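The laundry corner at Matusmont

She answers the door with a sock in one hand. Sorry, come in, mind the step. The coordinator of the share house at 358 Kļaviņa Street has been up since six and has three loads to go. We talk while she works. That's the deal.

Matusmont is what the residents call the place. Eight people, two floors, one laundry corner. She took over the running of it three years ago and the first thing she tackled was the washing.

"It was a pile," she says. "Just one pile. You'd walk in and there'd be everyone's stuff, colours and whites and somebody's good jumper under the lot. I couldn't stand it."

So what changed? Small things mostly. A chair came down from an upstairs bedroom. Baskets got sorted out. She put carpet down, partly for warmth, partly for the noise.

"Tiles in July, in bare feet, no thanks. And grey hides the lint, a bit. I vaccuum it when I remember."

The striped one was her pick. She wanted plain, her sister talked her round.

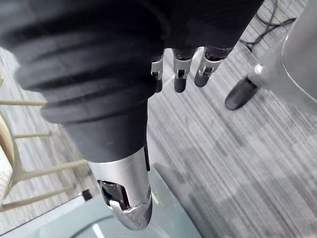
On baskets

She has opinions about baskets. Strong ones. The old cane kind snagged everything, she says, and you could never get them properly clean. Tights were the worst. She threw out two in her first month and got no complaints.

"Plastic, with holes. Low sides so you can see what's in there. If it's deep people just keep chucking things in and the bottom stuff sits for a week."

White ones too. Her reasoning is that a black sock in a dark basket is a sock you'll find at Christmas. White, you see it straight away. And a slot for your hand at the end, because she carries up the stairs one-handed, phone in the other.

Does she ever send a basket through with hardly anything in it? All the time. Dark things go by themselves, even if it's one top. She lost a cream blouse to a new black T-shirt years back and is still cross about it.

"I'd sooner do a small load. People say it's wasteful, fine, use the short cycle then."

The chair is for folding, or for sitting on while you wait for the spin to finish. Pale wood, light enough to shift with a foot. Nothing is meant to live on it. That rule gets broken daily, she says, mostly by her.

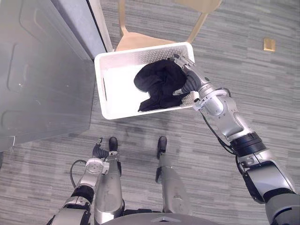
What do you do with dark clothes so they don't fade?

Turn them inside out, wash them cold and keep them out of full sun on the line. She also goes easy on the powder, as too much leaves white streaks on black fabric.

Powder, by the way, is Linis, the local one, bought in the big box. She tried Anel for a while. Liked the smell, didn't like what it did to her hands. Other people in the house swear by it so there's a box of each on the shelf and a marker pen to write your name.

The roster is another story. There was one, on paper. It lasted up to two months depending on who you ask. Now it's first in, and you take your things out when they're finished or they go in a basket by your door.

"Not folded. I used to fold. I'm not anyones mum."

She checks the time, ten past nine, and goes off to look for the other sock. Calls back from the hallway that the best thing she ever did was a mesh bag for each person. Socks go in the bag, bag goes in the wash, bag comes out. Hers is hanging on the back of her bedroom door, she says. Empty.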